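Driton, week nine: the blue module

The practice board for Driton has been on the bench since May and the arm can finally do something with it. Driton is what I call the gripper project. The arm came secondhand, the fingers and the board parts are mine, and the whole thing lives in the shared shop on Magnusson Street, where I have a corner for $30 a month.

The board is a stand-in for a computer motherboard. It has a real CPU, a real stick of RAM, and a light blue module that goes into its own slot. I wanted parts that need different amounts of care. The module is the easy one, or I thought it was.

My first slot was too tight. The rail on the module would start in and bind, and the fingers would slide down the blue plastic while the arm kept pushing. I opened up the slot in CAD, printed it again, and changed the fingers too. They were bare plates before. Now each one has a foam pad at the top. The pads look rough and they shed a little, but they grip much better than the rubber tape I had on there.

I also gave up on clamping the board to the table. It stands in front of the aluminum extrusion now, so the arm comes at it from the front and I don't have to reach over anything to reset a part.

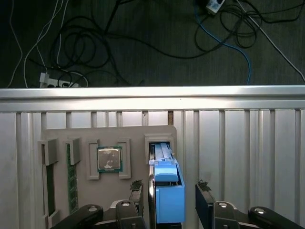
What went wrong

Mostly angle. If the module is tilted a little in the fingers, one side of the rail goes in ahead of the other and it jams. I logged 398 tries on the new slot and 149 of them failed, nearly all for that reason. Closing the fingers more slowly helped. Lowering the force did not, the module just slipped.

Anas Ghanem, who has the bench next to mine, suggested a chamfer at the mouth of the slot. I printed one Thursday night and have only run it a few times, so no numbers yet.

The brackets on either side of the CPU are fine and I'm leaving them alone. The clip for the RAM needs a redo. It holds the stick, but there isn't much room for a finger next to it.

Next

Finish the chamfer test, then the RAM clip. I also need to tidy the cables on the floor behind the rig before I move the power supply. Files will go up once the slot stops changing.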